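Dasier Cell – Setup and Maintenance Meeting
Minutes, 13 April 2026

Present: cell lead, maintenance, simulation, safety, purchasing (first half only)
Apologies: Lukach integration desk

1. Minutes of the last meeting
Accepted with one change. Item 4 said the wrist cable on the Dasier arm had been "fixed." It was rerouted. Maintenance wants the wording kept that way until the cable has lasted longer than the previous two did.

2. Gripper fingers
The left finger was replaced in January and the right one was left alone. Maintenance now finds the two pads worn unevenly and does not think changing one side at a time saved any money. Purchasing pointed out that fingers are sold in pairs by Lauritsen, so the spare is already on the shelf. Agreed to fit it before the next long run and to re-zero the gripper afterward with the jaws fully closed on the gauge block.

There was some disagreement over closing force. It is set at 30 percent. Simulation would like 28, which is what their model uses. Maintenance asked what the 28 was based on and did not get an answer the room was happy with. The setting stays at 30 until somebody brings a measurement.

3. Calibration of the wrist camera
The supplier's note says calibration holds for 32 hours of running. Maintenance has seen drift well before that, usually after the arm has been bumped during cleaning. The cell lead asked if the bumps were being logged. They are not. A line for them will go on the shift sheet.

Safety asked again that the arm be locked out while the lens is wiped. This was agreed last time and the sign is still not up.

4. Simulated runs before live runs
Simulation proposed that any change to finger offsets be tried first in the Purkari software, using the bowl pickup, and passed to the cell only after 5 clean runs. A rendered view was shown with the fingers on either side of the white bowl.

Maintenance was not convinced. Points made:
– The bowl in the model looks smooth and the rim is faceted. The real one is glazed and has a round rim, and slipping at the glaze is the fault we keep getting.
– The wood grain on the floor looks smeared. Simulation said the floor texture has no bearing on the grip. Maintenance said it may well matter to the camera, and that was the part being sold as realistic.
– A simulated finger has no worn pad unless somebody puts the wear in.

Simulation accepted the last point and said wear could be added as a lower friction value. The cell lead will allow a trial on the new finger offsets only. Passing in Purkari does not replace the slow live run with a person at the stop button. Safety asked for that sentence to be in the minutes.

5. Service contract
Lukach has offered a remote monitoring package. Those present doubted it would have caught either cable failure, as both were found by looking. Deferred until Lukach can attend and say which signals are being watched.

6. Actions
Maintenance: fit the spare right finger, re-zero, measure closing force at the pads.
Simulation: add pad wear to the model, correct the bowl rim, rerun the pickup.
Safety: lockout sign at the lens cleaning point.
Cell lead: new line on the shift sheet; ask Lukach for a signal list.

7. Any other business
The drawer of metric hex keys has gone missing from the cell again. Please bring it back.

Next meeting to be set once the force measurements are in.

Attachment to item 4

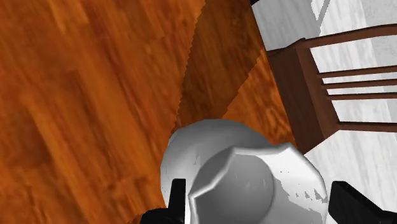 Purkari render, bowl pickup: gripper fingers either side of the bowl, chair to the right.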